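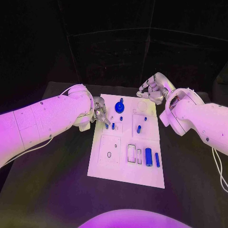
Quanto tempo deve descansar a cola de amido antes de ser usada no forro das folhas?

Uma noite inteira, tapada e à temperatura da oficina, e só depois se passa pela peneira. Com menos tempo fica com grumos que aparecem na folha depois de prensada.

Caderno da oficina de papel, abril, domingo à tarde

Continuo com o livro de contas da casa Illgate. Ficaram 17 cadernos por tratar, todos do segundo volume, que é o que esteve encostado à parede húmida. O primeiro volume já está na prensa e não lhe mexo até terça.

Fiz a cola ontem às seis da tarde. Amido de trigo, uma parte para cinco de água, banho-maria, colher de pau. Deixei de usar a placa elétrica pequena porque aquece mais de um lado e a cola agarra no fundo antes de ficar translúcida. Passei duas vezes pela peneira de crina. Ficou densa, como a quero para os reforços do lombo; para o forro diluí uma parte num frasco separado até escorrer do pincel sem fazer fio. O frasco diluído está na prateleira de baixo do frigorífico, com etiqueta. Dura até quinta. Depois disso, lixo, mesmo que cheire bem.

Papel japonês: usei o rolo que o Dinesh Naidu deixou, o mais fino. Para as margens roídas serve. Para os rasgões que atravessam a mancha de texto é fino demais, o reforço descola quando a folha dobra. Experimentei dois remendos no caderno quatro com o papel fino e tive de os tirar. Saíram bem com um pouco de humidade e a espátula de osso, sem levar tinta. Refiz com o papel médio, rasgado à mão ao longo de uma linha de água, fibras para fora. Muito melhor.

Tinta: ferrogálica quase toda, com algumas linhas acrescentadas noutra tinta, azulada, que não conheço. Fiz o teste da gota num traço sem importância no fim do caderno dois. A castanha não se mexeu. A azulada migrou logo para o mata-borrão. Portanto nada de banho para nenhum caderno que tenha essas linhas. São os cadernos dois, sete, oito e doze. Marquei-os com tira de papel neutro na dobra, a lápis. Quem pegar neles, por favor não tire a tira.

Os restantes podem ir a banho. Fiz três hoje de manhã, folha a folha, sobre não-tecido, água morna da torneira filtrada. A primeira água saiu cor de chá, a segunda bastante mais clara, a terceira quase limpa. Parei aí. O Güven Keskin costuma fazer uma quarta, mas estas folhas já estão moles nos cantos e prefiro perder um pouco de brancura. Secagem ao ar na grade até ficarem frescas ao toque, depois entre feltros, peso leve.

O feltro de cima marcou uma das folhas. Fui ver e tem um fio duro, um resto de costura. Pus esse feltro de parte na caixa debaixo da bancada. Serve para a encadernação corrente, para folhas antigas não.

Costura do primeiro volume. O livro original estava cosido sobre nervos de couro, dois deles partidos. A Saadet Bozkurt queria que eu aproveitasse os nervos inteiros e substituísse só os partidos. Tentei com um e o couro desfaz-se em pó vermelho assim que se puxa a linha. Não aguenta. Vou substituir todos por cordel de linho e guardar os originais num envelope com o livro. Falei-lhe nisto ao telefone e concordou, mas quer fotografia de cada nervo com escala antes de o tirar. Fotografias feitas, na pasta do volume.

A linha de linho 18/3 acabou a meio do caderno nove. Continuei com a da Baláž, que é ligeiramente mais grossa. Nota-se um pouco na lombada: a metade de baixo incha mais. Com a lombada arredondada e batida deve desaparecer quase tudo. Se não desaparecer, descoso do nove para a frente e espero pela linha certa. Prefiro não o fazer.

Encomendas a fazer esta semana:
linha de linho 18/3, dois novelos
mata-borrão grosso, um pacote
pincel chato de três centímetros, o velho larga pelo
papel japonês médio, um rolo (perguntar se a Sandska ainda tem o tom creme)

Sobre a humidade da sala. O higrómetro da parede marca mais do que o que está dentro do armário, e não sei em qual acreditar. Deixei os dois lado a lado dentro de um saco fechado com sal molhado, como manda o método. Amanhã vejo a leitura. Deviam dar 75. Se o da parede estiver muito acima, vou corrigir os registos de março com uma nota à margem, sem apagar os valores.

Capas. O Erhan Saraç trouxe as pastas de cartão antigas do segundo volume, já limpas por fora com borracha ralada. O canto inferior da pasta da frente está aberto em folhas, como um bolo folhado. Injetei cola diluída entre as camadas com a seringa, papel siliconado dos dois lados, grampo pequeno. Tirei o excesso ao fim de dez minutos. Fica no grampo até amanhã. A pasta de trás só precisa de consolidação na aresta.

O couro da lombada é carneira, muito seca. Pensei em carneira nova tingida, mas as amostras que temos são todas avermelhadas demais ao pé do original. A amostra 19 do catálogo da Enell é a que mais se aproxima, vista à janela. À luz do teto parece outra coisa, por isso a decisão fica para uma manhã com sol. O desbaste tem de ir até quase nada nas bordas, senão vê-se o degrau por baixo do couro antigo. A faca precisa de pedra antes disso -- a última vez rasguei uma tira inteira por preguiça de a afiar.

Encontrei entre as folhas do caderno onze um recibo dobrado em quatro e um bocado de fita. Não os tirei do sítio sem registar: anotei a página e a posição, e estão agora numa bolsa de poliéster com o número do caderno. O recibo é de sementes, no valor de 3.000 réis. O Osvaldo Barbosa, que está a transcrever as contas, quer vê-lo, porque há uma entrada desse montante sem explicação. Pode vir à oficina; o recibo não sai daqui enquanto o volume estiver aberto.

Por fazer amanhã:
tirar o grampo da pasta da frente
trocar os mata-borrões dos três cadernos lavados, de manhã e outra vez ao fim do dia
ler os higrómetros
afiar a faca de desbaste
limpar a peneira, que ficou de molho na pia

Acrescento, sete e meia da tarde. Troquei já os mata-borrões uma vez, estavam mais molhados do que esperava. As folhas do caderno três ondulam um pouco junto à dobra. Pus mais peso só desse lado, com uma tira de cartão por baixo para não vincar. Ver logo de manhã, antes de mais nada.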